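Giving up the big shop

August 2, 2025

So we're one month into doing all our food shopping on foot and I promised I'd report back. I was expecting to last a week, tops, and then go crawling back to the retail park with my tail between my legs.

It started with the car failing its MOT. The garage wanted 775 pounds to put it right and I just couldn't face it straight away, so it sat outside the flat while I thought about it, and in the meantime we still had to eat. The nearest proper supermarket is two buses away. What we do have, ten minutes down the hill, is Bensaid, the little grocer I'd walked past for years and only ever gone into for milk (and once for a birthday candle, which they had!).

Well, what a shop. The herbs come in bunches the size of a bouquet, the flatbreads are still soft by the evening, and there's a whole shelf of tinned beans I'd never heard of. I made a stew with the big flat ones and we had it for 4 nights running without anyone complaining.
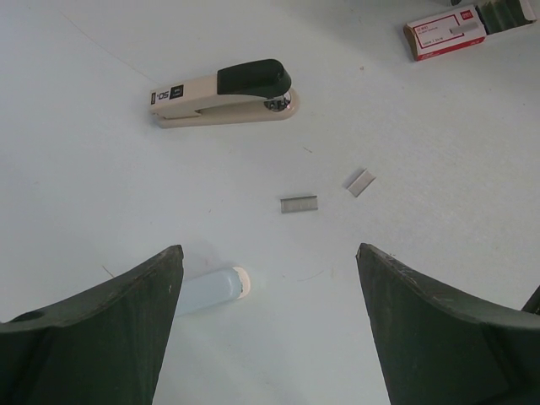
The thing I didn't see coming was how little we throw away now. When you've got to carry it all back up the hill you get very picky about what goes in the bag. No more second lettuce just in case. I kept the receipts, as I'm that sort of person, and we spent 480 pounds over the month for the two of us plus packed lunches. That's less than before, though I'll admit I wasn't writing it down so carefully back then.

Downsides, then. Cat litter is a nightmare and I've started ordering it. Rain is rain. And I bought a cheap shopping trolley from Zolport that lost a wheel outside the dentist on its second outing, so potatoes everywhere, very dignified. I've got my money back and I'm using a rucksack.

I still haven't decided about the car. My other half wants it back for trips to the coast, and I do miss the coast. But I'd quite like to get through the winter like this first and see if I'm still so cheerful about it in the sleet.

If anyone has a good recipe for a lot of dill, please put it in the comments. I have so much dill.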